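Entretien des chaussures à crampons et du ballon : gestes d'atelier

Brossage à sec

Laisser sécher la boue avant toute intervention. Une terre argileuse encore humide pénètre dans les coutures dès qu'on la frotte. Taper les semelles l'une contre l'autre, dehors, crampons vers le bas, puis passer une brosse à poils durs sur la semelle et une brosse souple sur la tige. La brosse Gralleck à deux faces convient pour les deux opérations, à condition de la rincer entre les deux.

Les languettes se traitent à part, lacets retirés. La terre s'y accumule sous le premier croisement et finit par user le passant central.

Nettoyage humide

Eau tiède, savon de Marseille, éponge non abrasive. Pas de lave-linge, même en cycle délicat : la colle de semelle ramollit à partir de 40 °C et l'essorage déforme le contrefort. Pour le cuir, limiter l'apport d'eau et essuyer aussitôt. Les tiges synthétiques tolèrent un rinçage court sous le robinet, ouverture tournée vers le bas.

Traces d'herbe sur tige blanche : bicarbonate et eau en pâte épaisse, 10 minutes de pose, rinçage. Faire un essai sur l'intérieur du talon. Ne pas employer d'eau de Javel, qui jaunit les empiècements en polyuréthane.

Séchage

Retirer les semelles intérieures. Bourrer de papier journal non glacé et le remplacer après une heure, puis le soir. Aucun radiateur, aucun sèche-cheveux, pas de plage arrière de voiture en été. Une paire en cuir pesée à 520 g à la sortie du terrain doit retrouver son poids initial avant d'être graissée ; si l'écart persiste, le cuir retient encore de l'eau et la graisse l'y enferme.

Crampons vissés

Démonter tous les crampons à la fin de chaque mois de compétition. Nettoyer les filetages à la brosse laiton, souffler les inserts, déposer une trace de graisse silicone sur le pas de vis. Remonter à la main jusqu'au contact, puis un quart de tour à la clé. Un crampon qui part de travers se dévisse et se reprend ; forcer arrache l'insert, et la semelle est perdue.

Crampon grippé : dégrippant, attente d'une nuit, clé Mudero à embout long. En cas d'échec, pince-étau sur la base, jamais sur la pointe.

Ballon : pression et valve

Mesurer à froid, ballon resté une heure à température ambiante. Réglage retenu ici pour un ballon de taille 5 sur terrain stabilisé : 867 hPa au-dessus de la pression atmosphérique. Vérifier la plage imprimée près de la valve avant de gonfler, elle prime sur toute autre valeur.

Humidifier l'aiguille avec une goutte d'huile silicone. La salive corrode l'aiguille, l'huile minérale attaque le caoutchouc. Enfoncer droit, sans rotation. La pompe Nurkau à manomètre perd un peu d'air au retrait ; contrôler une seconde fois après le gonflage.

Recherche de fuite : eau savonneuse sur la valve d'abord, sur les coutures ensuite. Une fuite de valve se règle souvent par simple lubrification. Sur une couture, aucun produit injecté ne tient longtemps.

Surface de travail

Poser la chaussure sur une surface plane, stable et lavable. Le bois se brosse dans le sens du fil, se rince peu et sèche sur chant. Éviter d'y laisser un crampon aluminium humide, qui marque les essences claires en gris.

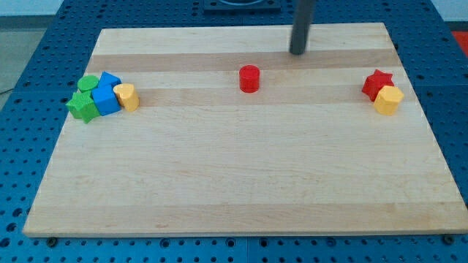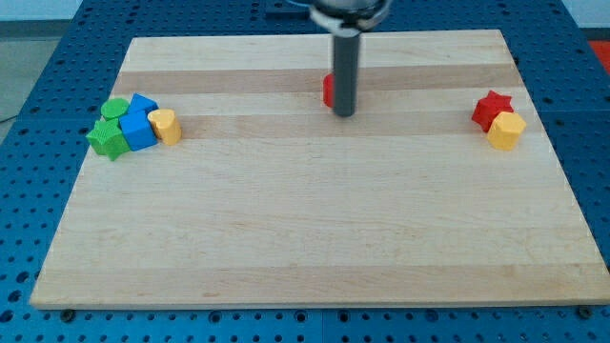

Remarque reçue en juin, à propos de la graisse silicone : elle suffit sur des crampons nylon, mais sur des crampons aluminium vissés dans un insert acier, je la trouve trop vite lessivée. J'utilise la pâte Sowa pour filetages, en couche très mince, et je ne démonte plus qu'à la trêve et en fin de saison. Il faut essuyer l'excédent au chiffon sec, sinon le sable s'y colle et le remontage suivant devient pénible.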